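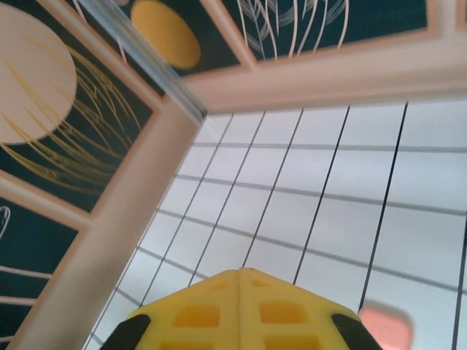 *Reading time: 2 minutes*

# Are those squares really shrinking?

Grown-ups like to say that faraway things "get smaller". Do they? Look at the tiles near the corner, then at the ones over on the right. The corner ones look tiny and squashed. If you believed your eyes, you'd think the tiler had run out of big tiles and hoped you wouldn't notice.

I don't believe it. Tiles laid in a grid are normally all one size, and they don't shrink when you step back. What changes is how much of your view each one fills. A tile close to your eye fills a lot of it. The same tile further off fills less, and if you see it at a slant it looks squashed as well.

People call this perspective. Giving it a name doesn't prove anything, so let's test it.

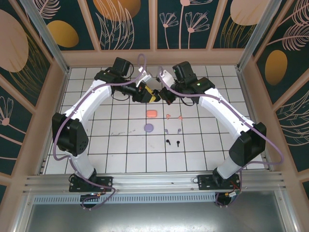 *Fukville Junior, issue 12, page 7*

Small things on a tiled surface make a good test. Pink blocks, a flat disc, a few pegs - anything that won't roll away will do.

1. Find two things the same size. Check by holding them side by side.
2. Put one on a tile near you and the other on a tile far away.
3. Shut one eye. Which looks bigger?
4. Now see how much of its own tile each one covers.

Your eye may say the near one is bigger. The tiles should say it's a draw. I'd trust the tiles, but only after measuring a couple with a ruler. Some floors have cut tiles along the walls, and those really are smaller.

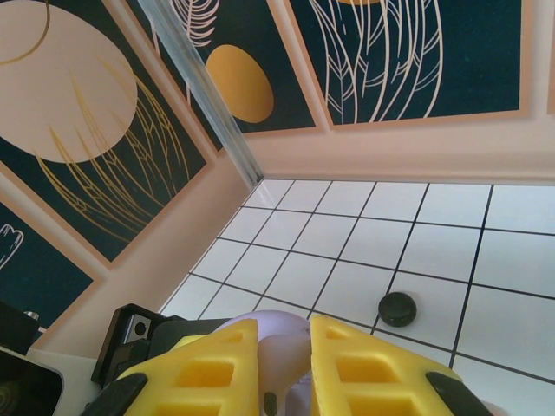

Yaa Opoku thinks I'm too hard on eyes. She writes that if far things didn't look smaller, we'd be hopeless at catching a ball, and that a round lid on her kitchen floor still seems round to her from the doorway, even though she has to draw it as an oval.

Fair point about the ball. I'd still like to see the drawing.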